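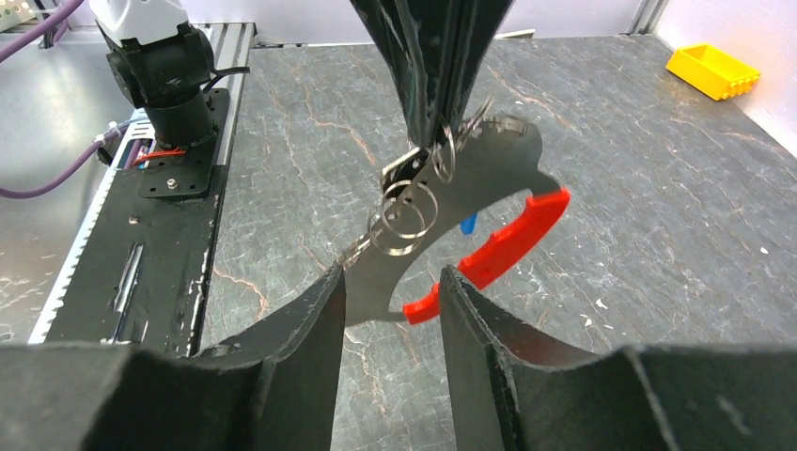

Hala Ait Ali wrote in to say that her keys take up more room than her wallet, and that she would sooner be told what to take off than be sold another ring. Most of the mail we get at the Trorkby key and pocket tool desk is along those lines, so the answers are collected on this page. Last updated 21st September.

How many rings do I need?

One main ring will do for most people, plus a small one for anything that comes off often, such as a car key or a gym tag. Rings build up over the years. Lay the whole bunch on a table, take off every ring that only holds another ring, and see what is left.

What size should I buy?

For house keys, get a main ring with an outside width of at least 1 inch. Our small rings measure 11 mm across and are meant for tags, tabs and other light items. A thick car key will go onto one if you push, but it won't turn freely. Ask for part 439 if you want the small ones in a bag, or part 935 for the mixed bag.

How do I open a split ring without breaking a nail?

Slide a staple remover or the edge of a coin between the two layers at the cut end, then feed the key into the gap. Turn the key, not the ring. Please don't use a knife blade for this. It can slip, and it nicks the edge.

My rings are in a knot. Where do I start?

Start with the largest ring. Hold it still and let everything else hang down, then work the smaller ones around it until you find a cut end. Don't pull. Split rings that are pulled against each other can slide into one another's coils, and you end up with a worse knot than before. Anything long and thin on the bunch should come off first.
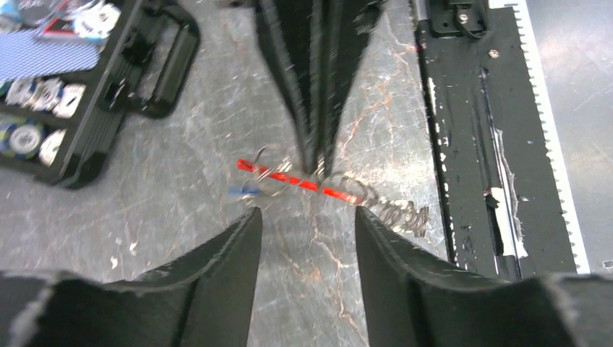 Can I straighten a ring that has sprung open?

Sometimes. If the gap is small, squeeze the ring flat with pliers that have smooth jaws. If you can see daylight between the layers after that, throw it out. Ilango Marar on our repair bench gives each ring one squeeze and no second try.

Do plastic tags and sticks last on a key ring?

They last well if they hang on a ring of their own. Plastic that shares a ring with keys gets scratched and then cracks near the hole.
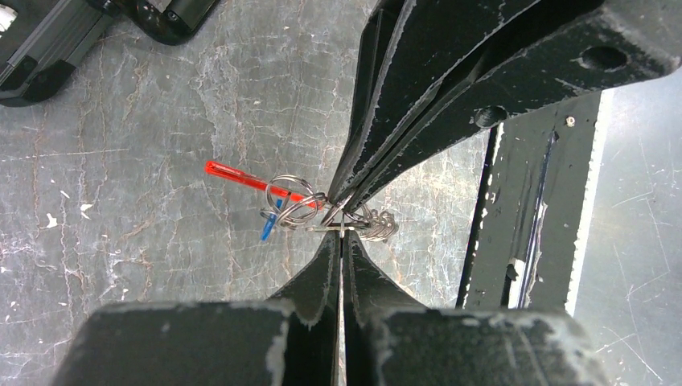

A cracked one can be moved to a drawer key or a bag zipper, where there is less rubbing. Glue does not hold for long at the hole, and we don't recommend drilling a new one.

Should a pocket tool go on the same ring as my keys?

We say no for anything with an open edge. The weight also pulls on the ignition in older cars. Use a clip between the two so the tool comes away in one move. The Flivix clip is the one we stock, and it should be back on the shelf in December.

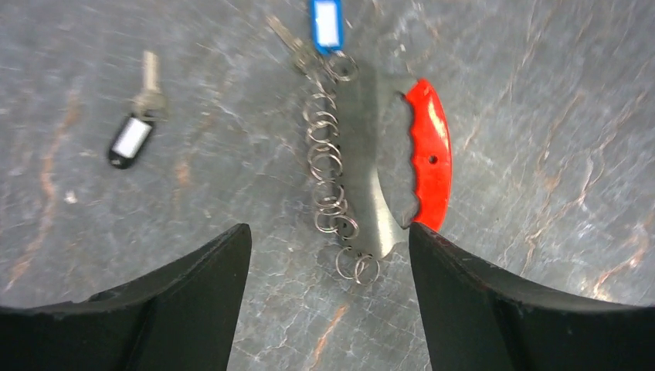 Storing spare rings is simpler than people make it. Link them into a chain and hang it on a nail, then take one off the end as you need it. The long row of silver rings lying next to the red-handled blade is linked that way, one ring to the next. The blade's handle has a small round hole through it, and a hole like that can go over a nail too, provided the nail is thin and out of reach of children.

Can I return opened bags?

Yes, within 2 weeks, with the receipt. Loose rings can't be returned. Write to Somtochukwu Osagie at the order desk and include your part number.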